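Notes from the freelancers' open day at Parwood

Typed up on the train home and then a bit more at the kitchen table, so excuse the state of it.

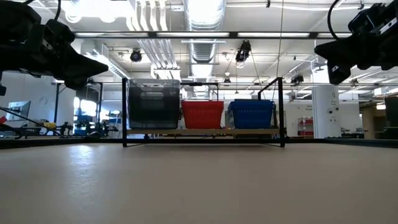 Getting there

Parwood is a shared workspace on the edge of town, old seed merchant's place, two floors and a yard. Open day once a year, in January, when everyone is doing their tax and feeling sorry for themselves. Good timing on their part. I'd signed up for the whole thing, nine till half four, mainly for the pricing talk and the one about contracts. Lunch included. Parking not included, and the bus stops at the bottom of the hill.

Missed the welcome. Walked in at twenty past nine to a room full of people writing their job on a sticky label. Translators, two bookkeepers, a lot of web people, a man who restores accordions, copywriters (me), someone who writes knitting patterns for a living and does better than I do.

41 of us on the sign-in sheet. The organiser read that out twice, pleased with it.

First session - pricing

Carys Wogan. Has been an illustrator on her own account for years, now also does a day a week helping new people at Parwood with their quotes. Very fast talker. No slides, one flipchart, pen running out.

Her main point was that most of us price a job by imagining it going well. You picture the good version, the client answers the same day, one round of changes, done. Then you charge for that. She asked us to take our last finished job and write down every hour, including the emails and the invoice and the phone call in the supermarket. I did a product catalogue I finished before Christmas. Thought I'd earned a decent rate on it. Did the sum. Did it again. Not decent.

Things I got down:

Keep a list of past jobs with what you quoted and how long it took. Not fancy. Paper is fine.

Put a minimum on everything. Hers is 400 pounds, below that she says no or passes it on. Somebody at the back said that in translation you'd never work again with a minimum like that, and there was a bit of a row, a polite one. Carys said fine, make it smaller, but have one. I think the translator had a point though. A lot of this advice comes from people whose jobs are big and few, and plenty of us live on small and many.

Ask about budget early. She does it in the second email. If they won't say, she gives two prices, a small version and a full version, and sees which one they flinch at.

Never quote on the phone. I always quote on the phone. Underlined this.

She also read out a real quote of hers, names blanked, for an animal charity's annual report. Total was 3737 pounds. Someone asked why not 3,700 and she said because that's what it added up to, and she's found people argue less with a number that looks as if it has been worked out. Not sure I believe that, but I'm going to try it on the next one. Nothing to lose, or thirty-seven quid I suppose.

Questions went on well past the hour. Mostly about putting prices up for old clients. Her answer was to tell them two months ahead, in writing, one short paragraph, no apology in it. I have one client on the same price since I started. Seven years. Didn't put my hand up.

Coffee

Urn. Decent biscuits. Talked to one of the bookkeepers, who only takes freelancers as clients and says the commonest thing she sees is people who've done the work and never sent the invoice. Months later, embarrased, so they still don't send it. I laughed and then remembered one of my own from October. Have now sent it, from the train.

The tour

Split into groups. Ours was the last one round and a bit rushed. What they offer:

Hot desks downstairs, by the day or by the month. Fixed desks upstairs, all taken, waiting list of 7. Two small meeting rooms which you book by the hour and which everybody complained about, because one of the walls doesn't reach the ceiling properly. Phone booths, stuffy. A kitchen with a lot of notices in it.

I asked about the monthly deal. You get ten days, and any you don't use are lost, they don't roll over. That put me off. My work comes in lumps, three weeks of nothing and then everything at once, and I'd be paying for the nothing. The day rate would suit me better but day people can't book the meeting rooms in advance, only on the morning. So the thing I'd actualy want it for, seeing a client somewhere that isn't my front room, is the thing I couldn't plan. Said so on the feedback form.

Nice light upstairs. Cold in the corridor. Post handled for you if you pay extra, which several people in the group were keen on, not wanting their home address on their website.

Lunch

Soup, bread, cheese. Fine. The soup ran out but there was more bread.

Sat with two web designers who go by the name Hiko and share everything, bank account, inbox, the lot. They'd had a falling out last year over a client and nearly packed it in, and the thing that saved them was writing down who decides what. One page. One does money and says yes or no to new work, the other does the client calls. They said they should have done it on day one. I work alone so no use to me, but I'm passing it on to my sister, who is about to start something with a friend from college with no plan at all.

Second session - contracts and getting paid

Ffion Skyrme, used to do credit control for a printing firm and now chases late payers for small businesses. Slower than Carys, drier, and for me the better of the two. Handout as well, double sided.

She started by asking who sends terms with every job. Fewer than half the hands. Who has ever been paid late. All the hands.

Her advice in the order I scribbled it:

Find out who pays before you start. The person who hires you often has nothing to do with the paying. Get the name and email of whoever does. Ask if they need a purchase order number, and don't begin until you've got it.

Take a deposit from anyone new. She likes a third. If they won't pay a third now, they won't be quicker with the rest.

Put a date on the invoice, an actual day it's due. People read "30 days" as starting whenever they feel like it.

Chase before it's late. A friendly line a few days ahead, has this reached the right person, anything else you need from me. She says this one email does most of the work.

Ring. Nobody likes it. She does it standing up.

Stop work when you're owed. This was the hard one and the room went quiet. One of the copywriters said if she downed tools the client would simply find somebody else. Ffion said possibly, and then somebody else would be the one not getting paid. Got a laugh but I could see the copywriter wasn't convinced, and I'm not wholly either. Easy to say if you've three other clients lined up.

There was a long case she took us through, a small design studio called Prajapati which did a packaging job for a client she called Predoslow (not their name, she said, she'd swapped it). No contract, only emails. Job grew from one box to the full range. Each extra bit was agreed in a cheery one-liner, "yes go ahead", and no price on any of it. Big invoice at the end, client says it never agreed to that. It took most of a year and they settled for part of it. Her point was that every "yes go ahead" should have had a reply straight back with the cost in it. Takes two minutes. I've got a folder full of yes go aheads.

We then had twenty minutes to write our own terms on one side of paper and swap with the person next to us. Got the accordion man. His were excellent. He won't release the instrument until it's paid for, which I can't really do with a brochure, although Ffion said I can, sort of - send the draft with the final files held back until the second payment's in. Hadn't thought of it like that.

My terms, he said, were very polite and didn't say when I wanted the money. Fair.

Last bit

Meant to be an open discussion on finding work but half the room had gone for the ten to four bus. Those of us left pulled the chairs in. Most people's work comes from old clients and from other freelancers who are too busy. Hardly anyone had got a thing from social media, apart from the knitting woman, who gets nearly all of hers there. There was talk of a shared list so people can pass jobs on. A sheet went round. I put my email down in my best handwriting.

Was it worth it

Tickets were cheap and I'd go again. Too much packed into the morning and the afternoon tailed off. I'd have swapped the tour for a longer go at the terms, with somebody walking round to help. Would have liked something on sick pay and holidays too, or how people put money by for them, which came up in both talks and got dropped both times. And a microphone for the back rows.

To do, before I lose the notebook:

Minimum price. Pick one, write it on the wall.
Letter to the seven-year client. Two months' notice, no sorry.
Terms on one side, with a date in them this time.
Deposit line on the quote template.
Go through sent folder for any yes go aheads still hanging.
Ring the October people if nothing's come by the end of the month. Standing up.

Handout from Ffion's session is supposed to be going on the Parwood website, wasn't there when I looked just now. If you want mine I can scan it, only it has soup on it.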